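16/12/2023

Up at six to finish the running order before the venue opened its office. The short film weekend is in January and I have been putting this off since the autumn. Eleven films in the first block was too many. I took two out and moved one to the Sunday-style slow slot after lunch, where people are happy to sit through something with no talking in it.

Had toast, answered the emails I had been avoiding. One was from a director who wants his film shown last because he thinks it is the strongest. It is the longest. I said I would think about it and I have thought about it, and it is going third.

Got the bus to the Trerley at half past nine. The heating was on in the foyer but not in the auditorium. Seung-woo Jin was already in the projection box with his coat on. He has been testing files all week and keeps a list on the back of an old poster. Of the files sent in so far, four have the wrong frame rate and one has no sound on the right side. He played me that one twice and I could only hear it the second time. I wrote to the film-maker from my phone and she replied before I had got back down the stairs, so that should be sorted by tomorrow.

The auditorium seats 200 now that the back row has been taken out for the wheelchair spaces. For the opening night we have sold 70 tickets, which is better than I expected at this point. Ye-rin Chae thinks we will fill it. I would be content with two thirds.

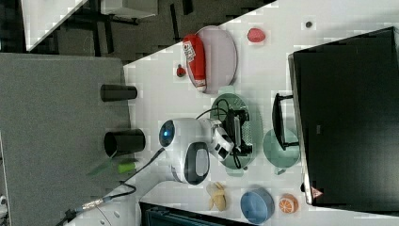

Table with the monitor, the arm and the green plate.

Met Ye-rin Chae at eleven to go through the money. The grant has come through and the printing is paid for. We have 2,528 pounds left for everything else, and everything else is hotel rooms for the visiting directors, the licence for the older feature, the hire of the second projector and the food on opening night. She had it all in a spreadsheet and we went down it line by line. The second projector is the biggest single cost. I asked if we could do without it and use the small room for talks only. She said the small room is where the student films are going and I had agreed to that in the summer. I had. It stays in.

We argued a bit about the programme leaflet. She wants 500 copies and I think we will end up with boxes of them under the stairs, the same as last time. We settled on 500 in the end, as the printer charges nearly the same for fewer. I am to take a stack to the library, the two cafes near the station and the college. The proof had Ye-seo Ahn's film down with the wrong running time, eighteen minutes where it should be twenty-eight, and that would have thrown the whole evening out. Glad I looked.

Lunch was soup from the place across the road. Ye-rin Ha joined us halfway through. She is doing the question and answer sessions and wanted to know how long each one would be. I said fifteen minutes. She said fifteen is only two questions if the first person makes a speech. I said twenty, then, but with a hard stop, because the staff need to clear the room and sweep up before the next lot come in. She is going to watch everything before the new year and write out three questions for each director in case the audience is quiet. I sent her the links under the table while she was talking to Ye-rin Chae about hotels. It is going to be confusing having two Ye-rins on the radio on opening night. We may need to use surnames. 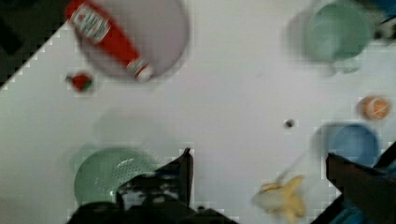 Ketchup, a plate and a strawberry on the white table.

In the afternoon I watched the last of the late entries at home. There were five. I had said no more after the end of last month, but Gun-woo Oh had passed these on and he has a good eye, so I gave them a fair go.

The first was a documentary about a ferry crew, very plain, mostly men making tea and waiting. I liked it a lot. The second was a love story told in text messages and I stopped paying attention after ten minutes. The third is called Hyun and follows a girl who takes over her grandfather's shoe repair stall. Thirteen minutes, hardly any music, a lovely bit near the end where she puts up the shutter by herself for the first time. I watched it again straight away and I want it in the opening block. That means something else has to move. Probably the animated one, which would do well in the family session anyway.

The fourth would not play. The fifth was a comedy that I think would go down very well with a full room and very badly with a half-full one. Have put it down as a maybe and asked Gun-woo for his view. He rang back at five and said to take the ferry film and Hyun and leave the rest. He also said the subtitles on Hyun need another pass, and he is right, there are two places where the line comes up after the person has finished speaking. He will ask them.

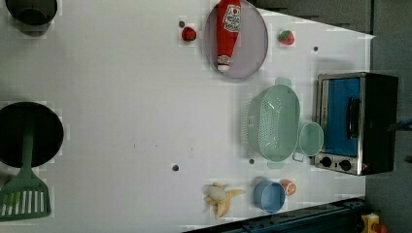
Pan, spatula and the plate again, two strawberries this time.

Redid the running order after tea. The opening block is now eight films and comes to an hour and thirty-six with no gaps, so an hour and three quarters with the introductions. Long, but there is a bar afterwards and people know that.

Still to do: book the two hotel rooms, send the corrected proof back, chase the stills from Ye-seo Ahn, find out who has the key to the poster cases outside. Seung-woo wants all the final files by the first week of January and I have told everyone a few days earlier than that.

Rain on the way to post the licence form. Bed by half ten, with the feature's subtitles still to check.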